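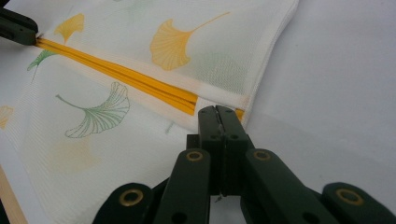

3. Perception and labeling of the bag

The object of our project is a mesh laundry bag, white, with ginkgo leaves in yellow-orange and green. It also has a yellow-orange zipper. The task for the software is to find the zipper, estimate its direction, and give a grasp pose to the planner. I (Tanvir Bhuiyan) wrote the perception part and the replay tool. The planner is taken from the Adero package of our laboratory with small changes.

3.1 First method: color threshold

In August I began with a threshold in HSV space, followed by a line fit. It was fast, but the yellow leaves have nearly the same hue as the zipper tape. In the first test the line was often fitted through a leaf and its stem. I tried to remove small regions by area, but when the fabric is folded the zipper is also divided into small regions, so the filter removed the correct answer together with the wrong one.

3.2 Second method: segmentation network

After this I labeled 483 images by hand with the Nogueira tool. The classes are zipper, leaf, hem and background. Leaves which show only weakly through a lower layer of the mesh were a difficult case. For the first 78 images I labeled them as background, and later I changed my decision and labeled them as leaf, so these images had to be corrected. I recommend to the next student to write the labeling rules before the labeling starts.

The network was trained for 15 epochs. Longer training made the validation loss worse. I did not use color augmentation on the hue channel, but brightness and small rotation were used.

3.3 Direction estimate

From the zipper mask I take the skeleton and fit one line by RANSAC with 1,000 iterations. If the mask is in two pieces, the pieces are joined when their directions agree. Otherwise the longer piece is used and the confidence value is reduced. The planner does not move when the confidence is under the limit in the Brovar configuration file.

3.4 Long yellow objects

The zipper is not the only thing that is long, thin and yellow. A yellow stick on the same ginkgo fabric gives a very similar skeleton, and the line fit alone cannot separate the two.
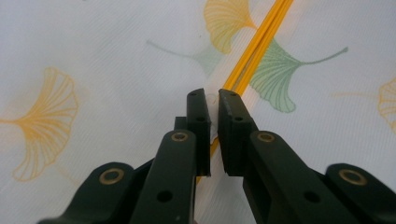
For this reason I added one more class, "stick", and a check of the mask width along the line. The zipper tape is wide in comparison with its length, and the stick is narrow. The check is simple and depends on the camera height, therefore the height must be read from the arm state and not from a constant. In my first version it was a constant, and I lost several days with this error.

The code and the label files are in the Tarnport repository, in the folder "perception". The replay tool needs the old message format, and I did not have time to convert it.

Version of this chapter: October 31, 2018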